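3.2 Where people sit, and why I stopped trusting the seating chart 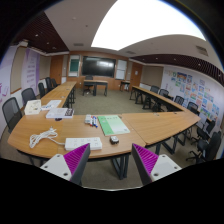

Figure 4. Conference room with a wood-grain tabletop and a power strip near its front edge.

I went into this part of the study thinking that seating was the boring bit. I had 56 meetings on tape from the Kestham and Peklow offices, and my plan was to code who talked, who cut in and who got cut off, and then drop the chairs in as a control variable and move on (my notes from October literally say "chairs: one paragraph"). Well, here is the section.

The older work on small groups says that people at the head of a table talk more, and that people across from each other talk to each other more than people side by side. I found both, sort of. In the Kestham meetings the person at the end of the table took the first turn far more often than anyone else. But when I went back and checked who that person was, it was nearly always whoever had called the meeting, so the chair may be doing very little work on its own. At Peklow the same thing held until the meetings moved to a smaller room in the afternoon, and then it fell apart completely!

What I kept noticing on the tapes was outlets. People with a laptop drift toward power, and they drift early, while the rest are still getting coffee. Once I started coding for it I couldn't stop seeing it. A power strip on the table (Figure 4) makes the nearby seats worth having in a way that has nothing to do with rank, and the folks who end up there are often note takers or junior staff with a long day ahead of them. I coded 548 interruptions in total, and I had to throw out 10 of them where I couldn't tell from the audio who had the floor.

I should say how I marked "near power," as a reviewer asked and it's a fair question. I counted a seat as near if a person could plug in without getting up or asking someone to pass a cord. That's a judgment call. I made it twice for each room, the second time after a break of 5 weeks, and where my two answers didn't match I used the second one. I know that some readers would rather see a tape measure, and for the Prercombe follow-up I did bring one.

The Deng scale, which I use in Section 4 to score how dominant a speaker sounds, doesn't ask about seats at all. I left it that way on purpose. Adding my own items would have made the scores hard to line up with earlier studies, and I wanted at least one measure in here that I hadn't fiddled with. The seat codes are in Appendix B, with the rooms listed in the order I visited them.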